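Gelbliche Flecken im weißen Tischtuch, Schubladenschränkchen steht drauf

Grurport
Hallo zusammen, ich hab auf meinem Arbeitstisch ein großes weißes Tuch liegen, darauf steht so ein kleiner Schubladenschrank. Jetzt hab ich gelbliche Flecken im Stoff entdeckt, und Falten wirft das Ganze auch noch.

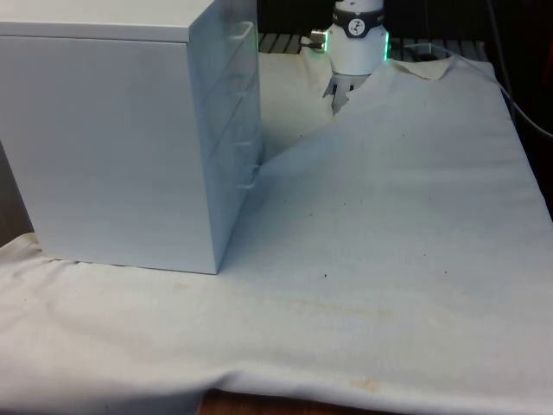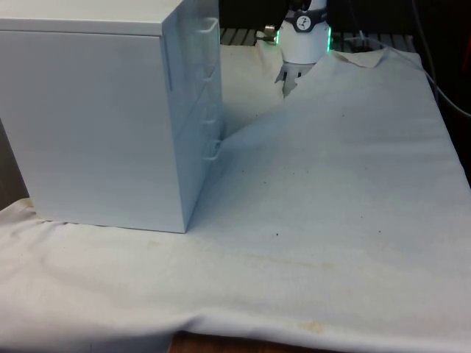

Gewaschen hab ich das Tuch im August zuletzt, bei 60 Grad, die Flecken waren danach immer noch da. Ich würde den Schrank ungern jedes Mal ausräumen, da ist wirklich viel Kleinkram drin! Kriegt man das irgendwie raus? Und wie liegt der Stoff glatter?

Stepan Koval
Ums Ausräumen kommst du wohl nicht rum, aber zieh die Schubladen doch einfach komplett raus und stell sie so beiseite. Tuch dann in lauwarmem Wasser mit Sauerstoffbleiche einweichen, ich lasse es immer um die 4 Stunden drin (Etikett vorher lesen, falls es keine Baumwolle ist). Danach normal waschen und noch leicht feucht bügeln. Beim Auflegen von der Mitte nach außen streichen und den Schrank erst ganz zum Schluss draufstellen, sonst schiebt er den Stoff wieder zusammen.

Pelen
Gallseife. Hilft bei mir immer.

Kommentare

Yurchenko: Gallseife bei alten Flecken? Bei mir null Wirkung.

Hamlow: Ich hab Filzgleiter unter meinem Schränkchen, seitdem verrutscht der Stoff viel weniger.

Grurport: Danke euch, ich weiche es heute Abend ein!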